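Why Dark Clothes Get Warm in the Sun

Sunlight carries energy. When it lands on a surface, three things can happen to it. Some of the light bounces off. Some is taken in, or absorbed. If the material is thin or clear, some passes straight through. The mix of these three decides what color you see and how warm the material becomes.

What color has to do with it

White light is a mixture of all the colors of the rainbow. A red sock looks red when it reflects the red part of that mixture and absorbs most of the rest. A white sock reflects nearly all of it. A black sock reflects very little, so only a small amount of light reaches your eye.

The energy in absorbed light does not disappear. It makes the tiny particles in the cloth move faster, and faster particles mean a higher temperature. A black cloth absorbs more light than a white cloth of the same size and thickness, so it warms up more in the same sunshine.

Part of sunlight is invisible. It is called infrared, and it carries energy too. Two fabrics that look equally black can absorb different amounts of infrared. This is one reason scientists measure temperature and do not judge by eye.

How dye works

Cotton fibers are pale when they are picked. Color is added with a dye, a substance whose particles absorb certain colors of light. To make black, a dyer often mixes several dyes so that every color is absorbed. If the mix is slightly off, the black looks brownish or bluish in daylight.

Dye can wear away. Washing removes a little, and strong sunlight breaks some of the particles apart. The cloth then reflects more light than it did when new, and we say it has faded.

Does a dark shirt always feel hotter?

No. How warm you feel depends on several things besides color:

Thickness. In a thick, loose robe, the outside may get hot while the inside stays cooler.
Air. Moving air carries heat away from cloth and skin.
Fit. A tight shirt passes its heat directly to your skin.
Shade. With little light to absorb, color makes little difference.

Test it yourself

Yatziri Serrano's science club in Poltside did this test in May. You need one black T-shirt and one white T-shirt of the same size and fabric, two thermometers, a clock and a sunny spot out of the wind.

1. Leave both shirts indoors for an hour so that they start at the same temperature.
2. Fold each shirt in the same way, with the same number of layers. A table is the easiest place to do this.
3. Carry them outside and lay them side by side in full sun.
4. Slide a thermometer under the top layer of each shirt. Write down both readings.
5. Read both thermometers again after 12 minutes, and once more after 27 minutes.
6. Draw a line graph with time along the bottom and temperature up the side. Use one line for each shirt.

In the Poltside test, the black shirt reached 43 degrees Celsius. The white shirt stayed cooler. Your numbers will differ - the season, the clouds and the fabric all matter. If the lines on your graph are close together, check that both shirts had the same amount of sun, then repeat the test.

Do not look directly at the sun during the test. Wear a hat and drink water.
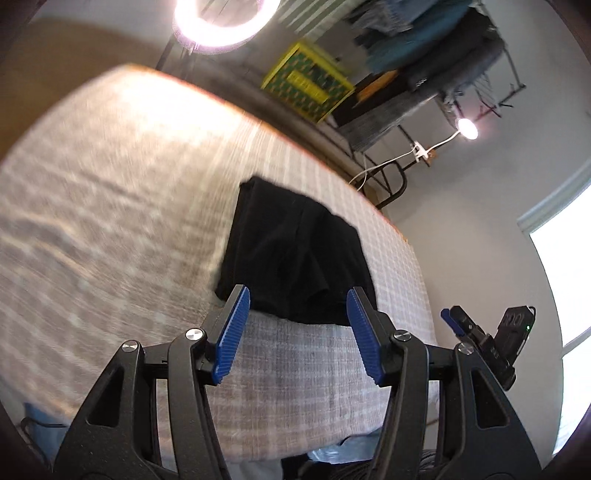 Words to know

Absorb: to take in.
Reflect: to bounce back.
Infrared: a kind of light that human eyes cannot see.
Dye: a substance used to color cloth.
Fade: to lose color over time.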